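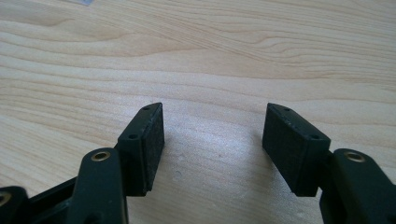 Fig. 1. The two fingers from the wrist camera, over the maple-colored bench. Foam or rubber pads on the inner faces, brass eyelets in the linkage arms.

Handout 5: Looking after the gripper on the Tusdale cell
Nikau Rewi, 1 Nov 2021
14 shares 3 comments

Okay, so last time we got as far as homing the arm and I promised we'd get our hands on the gripper, and that's what the whole of this handout is about. Bring it to the bench with you. It's fine if it gets greasy, mine has been greasy since March.

First some names, so that we all shout the same thing across the room. The black blocks are the fingers. The stuff on their inner faces is the pad. The arms that carry the fingers are the links, and the gold-colored rings in the links are the eyelets. "Left" and "right" always mean as seen from the wrist camera, the way you have them in Fig. 1. If you stand in front of the cell and say left, somebody will take the wrong finger off (it was me, two years ago, and I took it off twice).

Before you touch anything

Arm to the service pose, air off, key out and in your pocket. Not on the bench! Then push the fingers open by hand. They should move together and feel the same all the way. If one side drags, stop and write it in the log before you fix it, I want to know about it even if it goes away when you wiggle it. I'm serious about the wiggling. Half the entries in the Tusdale log say "was stiff, isn't now," and those are my favorite entries, they've told me more than the ones with a part number in them.

Looking at the pads

Get a lamp in low from the side and look along the pad instead of straight at it. Look at the edges first. In the figure the left pad is a bit ragged, mostly along the bottom, with small bits of lighter gray there that could be dust or could be wear. The right one has some faint gray along its borders. Now, is that a pad you change? I'd say no, I'd brush it and carry on. Fuzzy at the edge is how these pads spend most of their lives. What I change a pad for is a corner that lifts when you push it with a thumbnail, or a shiny spot in the middle, or a dent that's still there after you've gone for coffee.

Brush the pad dry, always top to bottom, with the soft brush from the Fairweather kit. No alcohol on the pad itself. Alcohol is for the bare finger once the old pad is off. I know the bottle is right there and I know it's tempting.

Changing a pad

We do both sides together, even if only one looks bad. A new pad facing an old one pushes the part over to one side and then you spend an afternoon retuning the vision when the vision was fine.

Peel from the bottom corner, slowly, and keep the peel low along the face. Most of the glue comes with it. Scrape what's left with the plastic scraper (please, please, the plastic one) and wipe with alcohol, and let it dry before you do anything else. Then line the new pad up along the straight bottom edge first and roll it on toward the top. If you start at the top you'll end up with a bubble, and you can't chase a bubble out of foam, you can only start over with another pad. Press it for 90 seconds by hand. Count, or use your phone.

Leave the gripper open for a good while afterward. I usually do this job last thing in the day and let it sit overnight, so the next group gets a nice fresh pair and no idea who to thank.

Finger angle

Here's where the questions always start. The fingers in Fig. 1 lean in toward each other, so the gap is narrower at the far tips than at the near end and you get a wedge. People see the wedge and reach for a wrench. Please don't! Remember where you're looking from. The camera is up by the wrist and its view squeezes whatever is farther away, so you can't read an angle off the picture, and I don't want anybody adjusting a finger on the strength of a screenshot.

Check it with the gauge block. Close the gripper on it gently and try to slide a strip of paper in at the tip and then at the near end. Same drag at both is what we're after. Tight at the tip and loose behind means toe-in, and a little toe-in is okay on this cell because the Starard housings have a lip that the tips like to get behind. Loose at the tip is never okay. Log which one you've got and call me over, and we'll shim it together the first time.

Eyelets and links

Wipe each eyelet with a clean rag and look at the rag. Gray is normal. Gold flakes aren't, and black paste means somebody has oiled it, which we don't do on this gripper. The eyelets run dry. I'll say that again in the practical and somebody will still oil one.

Now hold the link near its rounded top with two fingers and rock it sideways. You're feeling for a click. A bit of give is just plastic being plastic, but a click means play in the joint. Do the left, then the right, and compare, because your fingers are much better at "different" than at "too much."

Also have a look at the two small round holes on the top edge of each finger block. Run the brush over them. Foam dust loves to settle there, and it's a pain to get out once it has packed down.

The counter

The Fana controller counts closing cycles for us. Ours is set to nag at 700, and when it nags you do the pad look and the eyelet wipe, nothing more. Then reset it. It's on the second page of the service menu, and it will ask you twice if you're sure. If it nags in the middle of a run, let the run finish.

Putting it back to work

Clear the brush and the rag off the bench, key back in, air on. Run the open and close routine at slow speed for 5 minutes with nothing between the fingers and just listen to it. It's a boring job and I'd like you to do it without headphones. Then one part at slow speed, one at normal, and look at the part afterward for marks.

The first time through, the whole thing takes about an hour, most of it peeling. You'll get quicker.

For next time

Read the vacuum cup section, and write me half a page on which log entry from this semester you'd have handled differently. Any length of entry is fine. If your group hasn't had its turn at the gripper yet, swap slots among yourselves and tell me what you agreed on. Spare pads are in the second drawer, and if you take the last pair, write it on the whiteboard in big letters.

3 comments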